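September
By the project lead, Runitz shared workshop
4 min read

Progress report to the Zalier small grants program: two-arm kitchen bench

This report covers the second stage of the grant. The first stage paid for the arms and the table. The second was for fitting the hands, getting both arms to work from one control program, and choosing a set of household tasks to test them on.

Where we are

Both arms are mounted and running. The right arm carries a two-finger gripper and the left arm carries a multi-fingered hand. We had planned to fit the same hand on both sides, but the price of a second hand would have used up the parts budget for the rest of the year. The two-finger gripper was already in the workshop and fit the wrist with a simple adapter plate.

We have settled on toast as the main test task. It needs a grip that is firm enough to lift and light enough not to crush, and the slot leaves little room for error in angle. Bread is also cheap, and this matters when the task is repeated all evening.
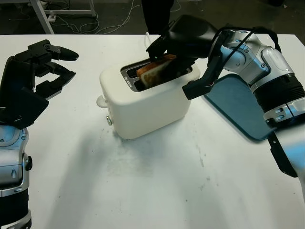
Right gripper holding the slice at the toaster slot, left hand open on the other side.

In this stage we logged 118 attempts at taking a slice out of the toaster with the right arm. The early ones mostly failed in the same way: the gripper closed too high and tore the crust. Lowering the closing point fixed most of that. The remaining failures come from the slice leaning in the slot, so that the gripper meets it at the wrong angle. We now have the wrist turn to match the lean before it closes. It is slower, but it tears less bread.

The next step after removal is placing the slice on the tray. This works when the slice comes out straight. When it comes out twisted in the grip, it lands partly over the rim. We have not solved this yet.

The left hand

The left hand has taken more time than anything else in the project. It came from Sisau as a kit and was put together on our bench over 3 weekends. The fingers are linked, and a small error in one joint shows up as a large error at the tip. Two of the fingers had to be taken apart again after the first assembly because the screws on the link plates were overtightened and the joints would not move freely.

Its job in the toast task is to steady the toaster and press the lever. Pressing the lever with a single fingertip is reliable at low speed. Steadying the toaster is less so. The body is smooth and rounded, and the fingertips slide on it when the right arm pulls. We tried rubber sleeves on the fingertips. They helped with the sliding but caught on each other when the hand closed, so they came off again.

We also added a small camera at the wrist. The head camera loses sight of the fingertips when the arm reaches across the table, and the wrist view fills that gap. The mount had to be redone once, as the first version put the palm over too much of the view. The palm still takes up a good part of it, but the fingertips and the table beside them are in sight.
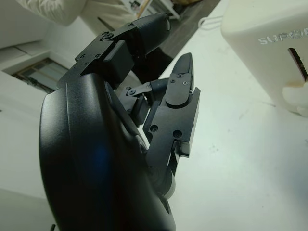 Spending

The second payment was 3,000, and all of it has been committed. The hand kit was the largest item. The rest went to the wrist camera, cables, spare screws, the adapter plate, and bench fees at Runitz. The control computer is on loan from Ó Dálaigh until the end of the project and has not been charged to the grant. Receipts are in the shared folder under the same headings as last time.

Problems and delays

We are 5 weeks behind the schedule in the application. Most of the delay is the left hand. A smaller part is cable routing. The cable on the right arm pulled tight whenever the wrist turned past a certain point, and it took several tries to find a loop that gave enough slack without catching.

Bench time is also tighter than we expected. The workshop is busy in the early evening, so most long test runs start after 8 p.m.

Next stage

We will work on placing the slice flat, then on a better surface for the left fingertips. Thin glued pads look more promising than sleeves. After that we would like to run the whole task without a person stepping in: lever down, wait, lift the slice, set it on the tray. We ask that the final report date be moved back by the same 5 weeks. No extra money is requested.

Recent reports
Two-arm kitchen bench: first stage
Bench fees at Runitz: new rates
Notes on building the Sisau hand kit
Borrowing equipment through Ó Dálaigh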